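Fendavon Open Day: Speaker Notes
Session 2, Household Handling
Main hall, start 10:30 a.m.

Slide 1. Welcome
On behalf of Fendavon, welcome the guests and thank them for making the trip. State that the talk runs before the floor visit and that questions will be taken at each station. Mention the exits on both sides of the hall.

Slide 2. Background
Fendavon began its household handling program to study everyday work with soft goods. Rigid parts keep their shape when they are picked up. Bedding and clothing do not, and a fold that was easy to reach a moment ago may lie flat after one pull. The program covers 4 task groups: bedding, clothing, kitchen items and shelving. Today's session deals with bedding only. Pause here for the Momum team to take their seats.

Slide 3. Work with the hand-held gripper
Allow time for guests to look at the slide before speaking. Point out that the jaws close on a raised fold of the knit, and that the pointed tips are narrow enough to work close to the sheet.

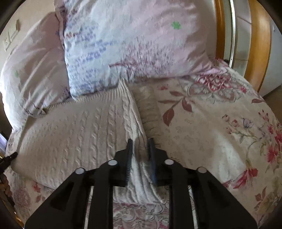 Hand-held gripper closing on a fold of cable knit, bedding task group.

Explain that heavy knits are among the harder materials in the group. The cables make the surface uneven, and the operator must choose where to take hold. Thin sheets present a different problem, which will be covered at the Hella station.

Slide 4. Program figures
The bedding group has 148 recorded sessions to date. The target for the full program is 900. Do not give a completion date. If asked, say that the schedule is under review and will be shared with partners in August.

Slide 5. Floor visit
Guests will be divided between the Hella and Man stations and will change places halfway through. Ask them to stay behind the yellow line while equipment is in use. Guests who wish to try a gripper should speak to station staff first.

Close by thanking Momum for its support of the open day. Leave Slide 5 on the screen until the hall is clear.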